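Stakance Tabletop Handling, release 2

README and fault notice

Read the fault notice before you train on the left-hand poses or replay anything on an arm. If you have release 1 on disk, delete the pose files and download them again. The video files have not changed.

Contents

Stakance is a set of 1,000 episodes of people picking up, moving and setting down small objects with a pair of hand-held grippers. Each episode has a head view, a left wrist view, a right wrist view, gripper opening, and a six-degree-of-freedom pose for each gripper. Poses come from the Trirbridge tracker, which reads the marker cubes on the backs of the grippers. Recording was done by Murkar in one large shared room in September.

The wrist cameras look past the fingers. When an operator rests or tilts a gripper, they see a lot of the room, including the ceiling and people at a distance. We kept these stretches. They are labeled idle in the episode index and the pose is often missing there.
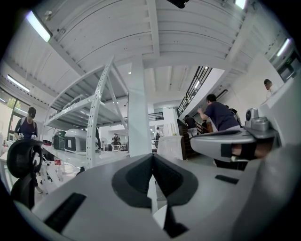 Wrist view, idle segment. Gripper jaw pad at bottom center.

Fault notice: loose marker cube, left gripper

Affected: 91 episodes, all in session B (359 episodes in total). Sessions A and C are clean. The right gripper is clean in every session.

What went wrong: the cube on the left gripper is held by a single screw through the bottom plate. During session B the screw backed out far enough for the cube to turn on its mount. The tracker kept reading the cube correctly, so it reported no errors and the confidence values stayed high. What changed was the offset between the cube and the fingertips. Release 1 used one fixed offset for the whole session, so the fingertip pose was wrong by an amount that grew as the session went on.

How it was found: Fernanda Torres replayed a release 1 episode on our bench arm, Châu, at reduced speed. The arm went below the height of the table and pushed the fingers into the top. The force limit stopped it. One finger was bent and the tabletop was scratched. She had one hand on the stop button and stood outside the marked area, and she was not hurt. At the speed we normally use for replay the damage would have been worse.

We first blamed the table height in the arm's setup file and lost a day on that. Hường Ung then compared left and right fingertip heights at the moment of contact with the table. The right hand agreed across the session. The left did not, and it got worse toward the end.

Why our checks missed it: the calibration check was run once, before the first episode of the session. The automatic checks look for dropped frames, jumps in pose and low tracker confidence. A slow turn of the cube trips none of them. The contact height comparison is now part of the export script and runs on every episode.

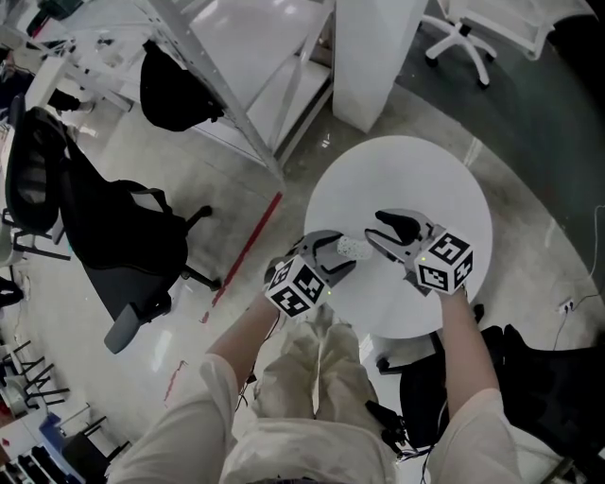

Status of the affected episodes: 61 were repaired and the rest were withdrawn from the pose files. For a repair we needed at least two moments where the left fingertips could be seen touching the table in the head view. From those we solved for a new cube offset and applied it to that episode only. Where the offset changed inside an episode, we withdrew it. Withdrawn episodes still have video and gripper opening, and may be used for anything that does not need a left pose.

Fields in the episode index

episode_id: unchanged from release 1
session: A, B or C
left_pose_status: ok, repaired or withdrawn
offset_source: session or episode
contact_check: pass, fail or no_contact
idle_ranges: start and end frames, may be empty

Treat repaired poses as less accurate than ok poses. They pass the contact check, but that check mostly constrains height. Rotation about the vertical axis is weaker, and we would leave repaired episodes out of any evaluation set.

If you replay on hardware

Set a floor limit in the arm controller and do not take it from the data. Run each episode once in the air, well above the table, then once at reduced speed with a person at the stop. Do not replay episodes marked no_contact near a surface. Keep the force limit on even for short tests.

Changes to the recording procedure

The screw is now fitted with thread lock and a paint mark across the head and the plate. The operator looks at the mark between episodes. Calibration is repeated at the start, at the midday break and at the end, and all three results are saved with the session. If the last one disagrees with the first, the session is held back from export.

Known open problems

The right wrist view in session A has a short freeze in a few episodes, marked in the notes column. Gripper opening reads slightly above zero when the fingers are fully closed, in all sessions. The missing pose values are stored as NaN in release 2; release 1 stored them as zeros.

Send reports to Hường Ung at Murkar with the episode_id and the frame number.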